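Ticket: Bin liners slipping off rim, black waste bins, ground floor
Site: Seltcombe
Category: Waste and consumables
Priority: Low
Status: Monitoring
Opened: 10/1/20

Summary

Liners in the black waste bins at the Seltcombe site slide down inside the bin during normal use. Waste then lands between the liner and the wall. Cleaning staff have to tip the bin to get it out, and the inside of the bin needs washing each time.

Affected units

Bins in the ground floor work area and the corridor next to it. The bins upstairs are a smaller model and take a different bag. No reports from upstairs.

Liner in use: Budness blue, medium weight, supplied in cartons of 1,000.
Liner used before May: Gumede blue, heavy weight, supplied in cartons of 200.
Clips: metal, hooked over the edge of the bin. Part of the original bin order.

Reported symptoms

- Top of the liner drops below the rim once the bag is about half full.
- Liner comes away on the side opposite the clip first.
- Small items found at the bottom of the bin, outside the bag.
- In two bins, a second bag had been put in on top of the first without the first being taken out.

Initial checks

Measured the fold-over on a freshly fitted Budness liner. With the bag pushed fully to the bottom of the bin there is 2 inches of plastic left to turn over the rim. The Gumede liner fitted the same way leaves 4 inches. The bins have not been changed.

Checked the rim for damage. The lip is smooth on every bin inspected and there are no cracks. A smooth lip gives the plastic little to grip, so the fold-over and the clip are doing all of the work.

Checked the clips. None missing. One was bent outward and would not hold the bag at all. Swapped it for a spare from the supply cupboard.

Checked the bag seams. No splits found at the base seal. Ruled out leaking bags as a source of the loose waste.

Test A: tighter clip position

Moved the clip so that it sat over a doubled fold of plastic. Loaded the bag with crumpled paper and pressed down by hand. The liner held on the clip side and slipped on the far side. Same result when repeated. Clip position alone does not fix this.

Test B: knot in the slack

Gathered the loose plastic at the rim, twisted it and tied it off so that the mouth of the bag was tight around the outside of the bin. The liner stayed up until the bag was full. Drawback: the knot has to be undone or cut at every change, and with gloves on this is slow. Staff did not want to do this on every round.

Test C: bag not pushed to the bottom

Fitted the liner with the base hanging above the floor of the bin, which leaves more plastic for the fold. Worked with paper. Failed with anything heavy, as the bag dropped under load and pulled the fold in with it.

Test D: release trapped air

Cut a small hole high in the wall of a spare bin to see whether air under the bag was pushing it up and off the rim. No change in slipping. Bag was easier to pull out, so the hole has been left in that bin.

Note on double bagging

Raised with the cleaning crew. The second bag is sometimes added when the first has slumped and looks too low to use. It hides the fault and makes the bin harder to check, as waste can sit in the gap between the bags where it is missed at collection. Request made that the first bag be lifted out before a new one is fitted, even if it is only part full.
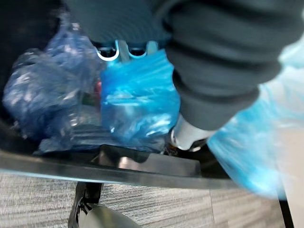 Bin with two blue bags inside and a clip at the edge. Small red item in the gap between the bags.

Cause

Liner too short for the bin. The change of product in May reduced the fold-over by half. The carton label gives the width of the bag but not the length, and the order was matched on width.

Action taken

1. Bent clip replaced.
2. Remaining Budness stock moved upstairs for trial in the smaller bins. They fit with plastic to spare.
3. Gumede liners reordered through the Brikville depot for the ground floor. One carton received, further cartons on back order.
4. Fitting order for the ground floor bins: old bag out, check the base of the bin, new bag in to the bottom, fold over all round, clip last.
5. Bag length added to the consumables sheet next to width.

Until the back order arrives, use the knot from Test B on the corridor bins only. Those fill fastest.

Update

Gumede liners fitted in the work area bins. Almost 200 bags used from the first carton. One slipped liner reported in that time, traced to a clip that had not been put back. Corridor bins still on Budness with the knot.

Open items

- Back order from Brikville not yet confirmed.
- Spare clips down to two. Order more with the next carton.
- Decide whether to drill the remaining bins as in Test D.

Ticket stays open until the corridor bins have been changed over.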